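Home Automation > Kitchen and Cleaning
Thread: Can anything you can buy cook dinner yet?

gasket_77
29/01/2024
I'm looking at the Nuvstead counter arm at $3,799. It says it stirs, lifts lids and plates. Does anyone own one? I cook for two and my counter is small.

plainfork
We had the Butier on trial at work. Stirring is fine. Lids are hit or miss, and glass ones are worse. Plating took 40 seconds an egg and it broke half the yolks.

Sowerby_fan
Half is better than my kids do. The Tramo is $1,995 and does lids fine if you swap in their knob. I've run one since June.
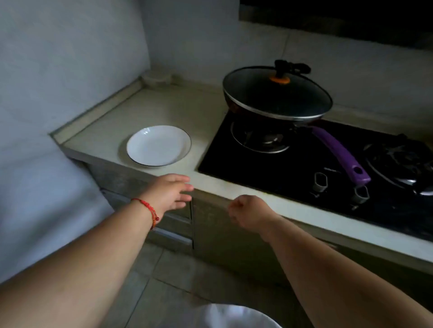

I load the pan, it does the stirring and turns the burner down. I still do the dishes and wipe up.

plainfork
So it stirs. A $20 gadget stirs. If I have to change the knobs on my lids and load the pan, I'm the one cooking.

Sowerby_fan
Disagree. Standing there is the part I hate. I get that time back.

millhand
I run two arms on a shop floor. They work because every part shows up in the same spot. Your pan handle points a different way each night. That's the hard bit, and I'd give it five more years.

gasket_77
Does the Tramo need a 240 outlet?

Sowerby_fan
No, regular plug. You do need to bolt the base down.

gasket_77
I rent, so that's out. Will wait.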